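3.2 Admission procedure and the period before the written test

The four colleges in our study use the same written test but they organise the admission in different ways. At Cludine and Valano the candidate registers online and receives the admission slip by e-mail. At Rosales the slip must be collected in person from the school where the candidate finished secondary education. Rulden changed from the second system to the first one during the period we studied, and for this reason its candidates are treated as a separate group in Section 4.

Registration closes in May at all four colleges. After this the candidate waits for the slip, which gives the room, the seat and the hour of entry. In the interviews many candidates described this waiting time as more difficult than the test. Several of them had prepared well for the subjects but did not know which documents they should bring, and three had travelled to the wrong building. Pacheco, in an earlier study of rural applicants, named this type of problem "paper distance", and we keep his term. 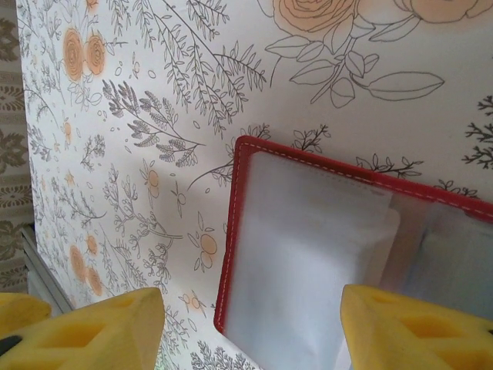
Figure 2. Clear plastic pouch with a red border, against a panel with printed flowers.

Paper distance was measured with a short questionnaire, which was given to 200 candidates before they entered the test room. We asked whether they had read the instructions on the slip, who had helped them with registration, and whether any correction to their personal data had been necessary. The questions were first written in the regional language and then translated. Higinio Pacheco kindly read the first version and advised us to remove an item on family income, as it was too sensitive for a person who is going to sit a test some minutes later.

The answers show a clear difference between the two systems. Candidates who collected the slip in person had usually spoken with a teacher on the same occasion, and they reported fewer doubts about the documents. Candidates who received it by e-mail had saved the journey, but often they opened the message only on the evening before the test. A mistake in the name or in the date of birth was then discovered too late for the office to correct it.

We do not conclude from this that collection in person should be preferred. The journey to the school is long for many families – in the Rosales district it can take a whole morning – and some candidates lost a day of paid work. It seems more useful to ask which part of the visit gave the help, and whether the same help can be offered by telephone. This question is discussed again in Section 5.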